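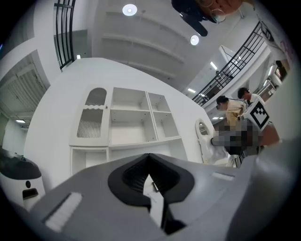
by Darcy Després
Posted Mon 27 October in Short Fiction. Comments (2)

The Last Bus to Treswood

Aslı missed the 31 by the length of a car park. Saw the back of it go. Ran anyway, bag banging, one shoe half off, and the driver must have seen her in his mirror and didn't stop.

So that was that. Next one at ten to, if there was a next one. The timetable in the shelter had been burnt through with a lighter, right where the evenings were.

An old man on the bench. Flat cap, carrier bag, a cake box on his knees tied up with green string.

"He never waits," the man said. "That one. Kahraman's lad would wait."

"Who?"

"Ekrem Kahraman's lad. Drives Thursdays."

She sat down. Rain coming on now, the thin sort. Her phone was on one bar and her mother had rung twice, and the house in Treswood had to be emptied by the morning, keys through the door, all of it. 3,000 pounds owing on the place and a brother who'd said he'd help and then gone quiet. Umut. Always Umut.

"Going far?" the man said.

"Treswood. My gran's. Well. It was."

He nodded like he knew the house. Maybe he did. Everyone knew everyone out there, they knew what you paid for your curtains.
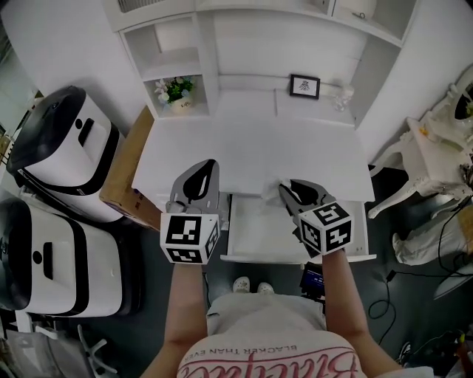

Her gran had kept everything. Sixty years of it, in biscuit tins mostly, rubber bands and foreign coins and keys to doors that had been bricked up before Aslı was born. Umut had done the bedroom on Sunday and left it like a burglary. She thought about the desk by the window, how she'd come in and found its drawer pulled open and a crumpled tissue left out on top, near the front edge, and for a second it was so exactly gran, just nipped out to see to the kettle, that she'd said hello. Out loud. To a desk. Then she'd sat on the bed and not done any work for an hour.

"What's in the box?" she asked, to stop thinking.

"Lemon drizzle. For my sister. She's 60 on Friday and she won't have a party so she's getting a cake off me early and she can lump it."

"Does she like lemon?"

"Can't stand it." He picked at the string. "I do though."

Aslı laughed, too loud, it bounced round the shelter. And then she was crying a bit, the annoying kind, where your voice still works but your face won't behave. The old man looked at the road. Good of him. He undid the string, slow, bad fingers, and sawed at the cake with a door key.

"Your gran," he said. "Would she be the one with the gate? Blue gate. Shouted at the postman."

"Yes."

"She shouted at me once. I wasn't even the postman."

They ate. It was dry at the edges and lovely in the middle and there was rust on it probalby. The rain got heavier. Headlights at the top of Solanki Road, high up, wide apart, could be a lorry.

"That's him," the man said, getting up in stages. "That's the Kahraman boy. Told you."

"It's Monday."

"Is it?"

The bus pulled in. Doors, warm air, somebodys radio. The driver looked at the cake and then at the two of them.

"Go on then," he said, and held out his hand.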